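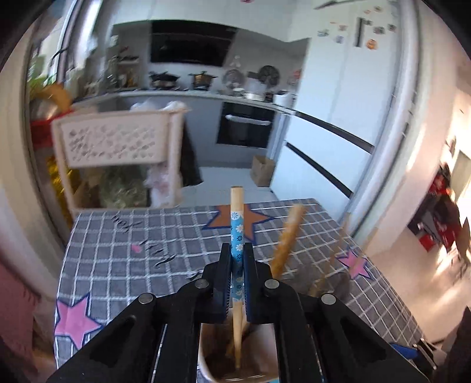 Banbridge wrote back overnight saying we should stop fussing over jaw force and look at the trigger springs first, since a light spring lets your hand wander right at the moment of closing and you end up blaming the fingers. OK, fair. I grumbled and then did exactly that for most of the day.

Notebook, Jul 21, 2020. Hand-held grippers, chopstick task, Galmont springs vs. Brunano springs. Both kits are in from the April order and I'm embarrassed they sat in the drawer this long.

Task is the same as before: close on a chopstick standing in the white cup, lift, lay it on the star cloth, pick it back up from flat. I like the ones with the blue flowered sleeve for this, partly so I can tell which end I've grabbed when I go through the footage and partly they're just cheerful to look at for hours. Plain wood ones went in as well.

Galmont first. Very light, lovely for the first ten minutes, and I could hold the trigger half closed without thinking about it. But coming down on a stick in the cup I kept nudging it before the fingers had shut, and then the stick leans on the rim and you're chasing it. 47 grasps with the Galmont, of which I marked 4 as "pushed it, had to start over." Not terrible! The annoying part is that the bad ones all came late, when my hand was tired, so I can't tell how much is spring and how much is me.

Brunano is a good deal stiffer. You feel where closed is. Pushed only 3 over the same number of tries, and those were early, before I'd gotten used to it. My thumb hates it though (typing this with the other hand, mostly). For long sessions I'd want something in between, or to swap springs at lunch.

After that I wanted both hands going, one gripper working upright and the other holding a stick down flat. Flat is so much harder than upright. A round stick on cloth rolls away from whichever finger touches first, and the cloth bunches if you press too hard. Trick that helped: come in steep, let both tips touch the fabric, then close slowly. With the left one I tended to just press the stick down and drag it, and the stiff spring made that habit worse. Next time Galmont on the left, Brunano on the right, and see if the mix is any nicer.
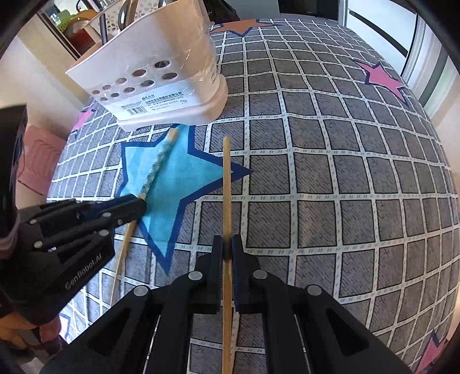 Can the two grippers share one clock? They can if both get started from the same Chae session, but starting them one at a time puts the logs out of step and you have to line them up by hand.

I did it the wrong way on the first pair of runs, of course. Lined them up by looking for the moment the two sets of fingers tapped together, which works, it's just slow. The one clean paired run came out at 2533 frames per side with matching counts, so I'm keeping that as the reference and throwing out the earlier pair.

Cloth note: Chae seems happy on the gray and white squares, plenty for it to hang on to. I was a bit worried about a pattern that repeats like that (one square looks an awful lot like the next) but the stars probably break it up enough. I haven't tested that properly. Would be worth doing one run with a plain sheet over it for comparison, and one with the cloth turned a quarter.

Left to do:
Swap springs as above, mixed pair
Flat pickups only, sleeved sticks and then plain
Ask Banbridge if they sell a medium spring that fits both
Copy the reference run over before I wipe the cards
Tape for the thumb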